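Small drawers, big turnout at the Borkville swap table

January 4, 2023

I went along to the Borkville swap table meaning to drop off a bag of old jars and be home for lunch. Didn't happen! The theme was desk and bench storage, and I'm weak for anything with a little drawer in it.

There was plenty on offer, most of it plastic and most of it in good nick. I spent far too long over the clear stuff with the dark, smoky tint — my mum had a whole shelf of it for her buttons and I've never got over it.
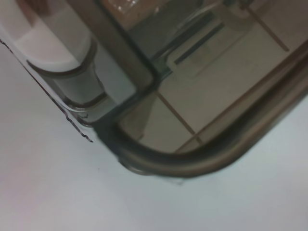

Jouko Pelkonen reckons the tinted ones beat clear hands down, as you can still tell what's inside but the mess doesn't shout at you from across the room. He keeps fuse wire and picture hooks in his and wouldn't go back.

I'm mostly with him, though I'd still stick a label on. My own sewing drawer is proof that I can't be trusted to remember what went where (it took me most of last winter to find the good scissors).

The swap has been running out of the old Saarela hall, and the organisers tell me 124 people came through the door, with 400 items listed on the sheet by closing. They'd like to do another in March, this time with kitchen gear, and there's talk of Huvel putting on one of its own. Bring your things clean, please, and with all their lids. I came home with more than I took, naturally, and the jars are still in the car.
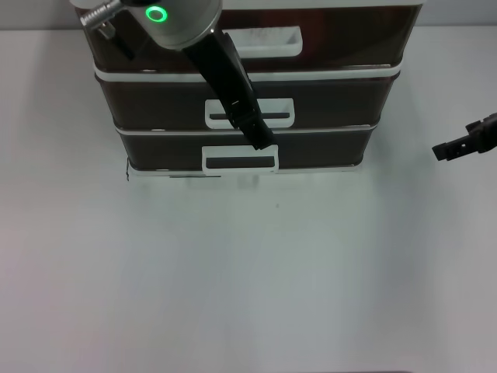

Three dark drawers with white rims and handles, stacked on a white tabletop.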